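Sorting small screws: one big box or lots of little ones?
Forum > Workshop and Storage > 4 replies

hexkey_2837
I'm redoing my hardware storage after the move to Boromley. Everything is in jars now and I can't find an M3 washer when I need one. Do you sort by size or by type first?

tallowbend
Type first, then size. Wood screws in one place, machine screws in another. I had it the other way for years and kept pulling out the wrong thread.

Reply #2
pinfold
Disagree. Size first. If I'm holding an M4 bolt I want the nut and washer right next to it. I use plastic organizers on a white tabletop, clear enough to see what I'm after. The smoky gray ones are fine too.
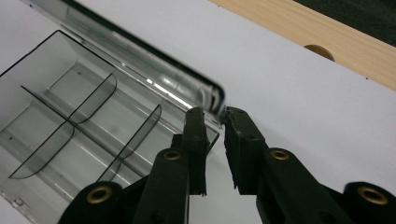 Reply #3
tallowbend
That works if you only own metric. Half of mine is inch stuff from the old Prarby store, and mixing the two is how you strip a hole. Also, tinted plastic is harder to read in a dim garage. I went back to plain clear and put labels on the lids.

Reply #4
hexkey_2837
Mine is nearly all metric, so I'll try size first. I looked at the Ravn drawer cabinet but it's 267 with shipping, and I'm not paying that for drawers. Two boxes to start, and the inch leftovers stay in a jar. Does anyone know if the Vuvow dividers come out, or are they molded in?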